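The Visitor Badge
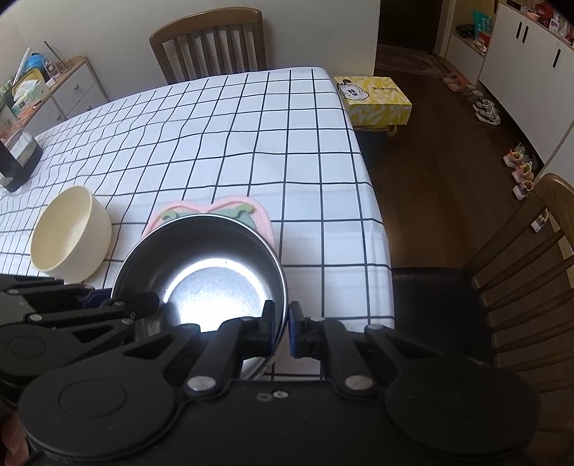 The pot and the mat with the green figures.

Catrin Gough parked at the far end of the Ruddock lot at ten to eight and changed her shoes in the car. The flat ones went with the gray lanyard. She had bought the lanyard online and printed the badge at home, and it said she worked for Flokwood, the company that serviced the copiers.

Ruddock handled payroll for small firms in Nurkville and the towns north of it. It had 178 employees on two floors. The contract gave her 14 days to get in however she could, short of breaking anything, and to write down what she found. Only one person in the building was supposed to know, and that was the finance director, who had signed the letter folded in her jacket.

She had spent the first week on the phones. She called 80 extensions and said she was from the help desk, testing a new login page. Most people hung up or let it ring. Eleven gave her their passwords. One man read his out twice, slowly, to be sure she had the capital letter.

The front door was easy. A woman with a tray of coffees held it open with her hip and said good morning. The desk was empty. Catrin took the stairs.

On the second floor she found a copier, opened the paper drawer, closed it again and wrote something on her clipboard. Then she walked the rows. She saw two unlocked screens and a sticky note with a username on it. The server closet had a keypad. She didn't touch it.

"Can I help you?"

He was sitting at a desk by the window with a sandwich wrapped in foil. His badge said Hadi Karaki.

"Flokwood," she said. "There's a jam reported on this one."

"Who reported it?"

"I just get the ticket."

"What's the number?"

"727."

He put the sandwich down. "Ours have six digits. They start with the year."

"That's our number. Yours would be on the email."

"Who did the email go to?"

She looked at her clipboard. There was nothing on it but the date and a drawing of a fish. She had been doing this job for nine years, and in that time she had been questioned properly maybe four times.

"Facilities," she said.

"Okay. Let's go down and ask them."

He walked a little behind her the whole way, so she couldn't turn off into another hallway. At the front desk there was now a receptionist, who said she had no Flokwood visit written down. Hadi asked her to call Flokwood, and to use the number in the contract folder and not the one on the badge. Catrin's brother was waiting on the badge number, and had been since seven thirty.

She took out the letter.

Hadi read it all the way through, both sides. Then he handed it to the receptionist.

"It says to call the finance director," he said. "Could you look her up in the directory? Don't use this number either."

The receptionist called. The finance director came down in her coat, said yes, it was real, and asked Catrin to come and see her at four. She didn't say anything to Hadi. He went back upstairs.

Catrin sat in her car and wrote it up while she still had it clear. Door held open, 7:56. Reception unstaffed. Two screens unlocked. Stopped on second floor by employee, escorted, identity checked through independent contact. She wrote his name, and then crossed it out. The contract said no names, for the ones who failed and the ones who didn't.

At four she gave the short version. The finance director listened and made a list. She wanted to know who had given out the passwords.

"It's in the contract that I don't say," Catrin said.

"I could have IT work it out from the call logs."

"You could. Then the next time somebody gives theirs away, they won't report it."

The finance director wrote that down too, or wrote something. She asked what Tamimwood would charge to come back in March and do it over.

"About the same. I'd send someone else. He'd know me."

"Who would?"

"The man who stopped me."

"Which man was that?"

Catrin thought about the contract. "Second floor," she said. "By the window."

It was dark when she got out to the lot. Hadi Karaki was unlocking his bike from the rail. He saw her and nodded.

"Was there a jam?" he asked.

"No."

"That one does jam, though. Tray two. I've been asking for months."

She said she would put it in the report, and she did, on the last page, under Other.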